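Printed Textiles and the Home Market: A Study of Household Buying in Zeltotton

Project report submitted by Ye-ji Seok
October 12, 2018

1. Introduction

This report considers how households in the town of Zeltotton choose printed cloth for everyday use, and whether the closure of the Pravden mill has changed what they buy. The work was carried out over one term as part of the second-year course in design history.

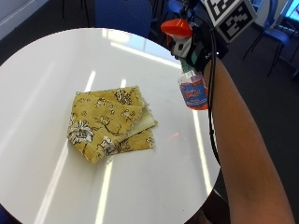
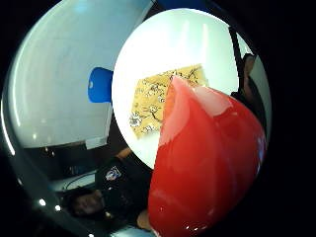 The Pravden mill supplied most of the printed cotton sold in the district until its closure, and its pattern books are now held in the archive at Sterkolska. The books contain 1,054 designs, of which 262 were put into regular production. Flowers and foliage account for the greater part of these, with geometric prints a distant second. The preference has outlasted the mill itself: yellow grounds covered with stems and blossoms, of the kind illustrated in this section, remain familiar to local buyers. Several older respondents referred to such patterns simply as "kitchen prints", whatever use they were put to.

2. Method

A written questionnaire was delivered to households in two districts of the town, and 136 completed forms were returned. Respondents were asked where they had last bought printed cloth, what they had paid for it and how long they expected it to last. Longer interviews were then held with stallholders at the Adugna market. The pattern books were consulted during a single visit to the archive, and notes were taken by hand.

3. Findings

Price was the reason most often given for a purchase, followed by colour. Few respondents knew where their cloth had been printed, although many assumed that it was local. Stallholders reported that customers still ask for Pravden designs by their old numbers - a habit which younger traders find difficult to follow.

Replies concerning durability were less consistent. Some households replaced table linen every year, while others described cloths kept for decades and cut down for other purposes once worn.

4. Limitations

The questionnaire did not ask for the age of the respondent, and this should be corrected in any later survey. The archive will be closed for rebinding work in November, and the remaining pattern books could not be examined before submission.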